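Why do we sleep under sheets? The long story of cloth

Have you ever pulled a clean sheet right up to your chin and wondered where it came from? I don't mean the cupboard on the landing. I mean before that, and before the shop, and before the lorry that brought it to the shop. If you follow a sheet back far enough you end up in a field, looking at a plant!

Most sheets are made of cotton. Cotton grows on a bushy plant that likes plenty of sunshine. First the plant has flowers, and when the flowers drop off they leave behind a hard green pod called a boll (you say it just like "bowl"). The boll swells and dries and one day it splits open, and out puffs a ball of white fluff. The fluff is wrapped round the seeds, and it is the fluff that we want.

Now, you can't weave with fluff. If you pull at a bit of cotton wool it simply comes apart in your fingers. But try this. Take a small piece, pull it out gently until it is long and thin, and twist it as you pull. Keep twisting. Can you feel it getting stronger? You have just made a (rather lumpy) thread, and that is called spinning. People did it by hand for thousands of years, with nothing more than a stick and a round weight to keep the stick turning.

After spinning comes weaving. A loom holds lots of threads side by side, stretched nice and tight. These are called the warp. Another thread goes across them, over one and under the next, all the way to the other side and then back again. That one is the weft. If you have ever made a paper mat at school by threading strips over and under, you already know how to weave.

In the village of Tavwood there is an old mill where you can see a loom working on a Wednesday. It is very, very loud — the people who worked there long ago learned to read each other's lips. A wide cloth on that loom has about 2,000 warp threads, and every one of them had to be put in place by hand before the weaving could begin. Imagine getting to the end and finding you had missed one!

Cloth straight off the loom is not white, by the way. It is a creamy, oatmealy sort of colour. To make it white, people used to wash it and spread it out on the grass for weeks, and let the sun do the work. There is still a sloping meadow in Adorcombe called the Bleachfield, though only sheep use it now.

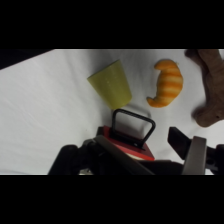 Words by the Curnent Young Readers' Desk
For ages 7 to 10

So why does cloth crease? Cotton is made of tiny fibres, much thinner than your hair. When you fold a sheet and squash it, the fibres bend, and they rather like to stay where they have been put. A hot iron and a puff of steam help them to relax, and then they can lie flat again. Wool is springier, so a woolly jumper hardly creases at all.

Try it yourself: find an old cotton hanky and a woolly sock. Scrunch each one in your fist and count slowly to 30. Let go and see which one has the most wrinkles. Then sprinkle a little water on the hanky, smooth it out with your hands and leave it somewhere warm to dry.

Words to remember
Boll: the pod that cotton fluff grows in
Warp: the threads that are stretched on the loom
Weft: the thread that goes over and under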